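Two Hours at the Grumska Zipper and Trim Works

Open day report, August 2018
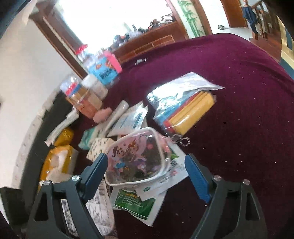 Getting there

I have sewn bags and pouches for my kids, my nieces and half of my street, and in all that time I had never once seen a zipper being made. So when Isla Laing from our sewing circle said the Grumska works was opening its doors for a day, I had my name down before she finished the sentence.

The works sits at the far end of Unberg, past the canal bridge. Take the 14 bus and stay on until the driver turns the engine off. Parking is on the grass and gets muddy near the gate. Entry was free, but you had to pick up a sticker with your group color at the front desk (ours was green) and leave any open-toed shoes behind in favor of some truly enormous loaner clogs.

The tape room

Our guide was Boonmee Rattanakul, who started on the looms and now looks after training. He took us first to the tape room, where the fabric part of the zipper is woven. It's loud! You get foam earplugs and then a lot of pointing. The looms run narrow polyester ribbon off at a speed I couldn't follow with my eyes, and it drops into tall bins in soft, folded heaps. One bin was a mustard yellow I would have taken home by the yard if anyone had let me.

Coils and teeth

I had always assumed a nylon coil zipper had tiny separate teeth. It doesn't — it's one long strand, wound into a spiral around a cord and pressed so that each loop gets a little bump. The two sides are stitched to the tapes afterward. Boonmee passed around a length that had been unpicked, and I spent so long pulling it apart and pushing it back together that the group went on without me.

Metal zippers are made in a separate hall that we only saw through glass. Molded plastic ones are done in the next building, and that tour was full by the time we asked. Next time I'll sign up for it first.

The color kitchen

This was my favorite stop. Siriporn Tanasarn matches dye for customers who send in a scrap of fabric and want a zipper to go with it. She had 124 cards of pink pinned to one wall, and she could tell us which ones were ordered for raincoats and which for pencil cases. She also showed us how a pink that looks perfect under the lamps goes orange by the window, so every sample gets checked in both places. I've been caught by that one with thread more times than I'd like to admit.

Testing

In the test room a machine opens and closes the same zipper all day long. Next to it they pull on the sliders, wash the tapes and bend the piping. A lot of the piping goes to firms that make clear vinyl pouches, and Nattawut Luangrath, who runs the room, let us try to rip a seam by hand. None of us managed it. His tip for sewing vinyl at home was to use a longer stitch, as small ones perforate the plastic and it tears like a stamp. Clips instead of pins, too.

Lunch and the shop

The canteen did a very good lentil soup and a less good sandwich. The factory shop sells seconds by weight, and it's worth bringing your own bag. I came out with 30 zippers, a roll of piping and some sliders that may not fit anything I own. Cash only, and the line was long after lunch, so go before you eat.

They plan to open again next June. Green group goes through the color kitchen before testing, blue group does it the other way around, and Isla tells me the blue group got cake.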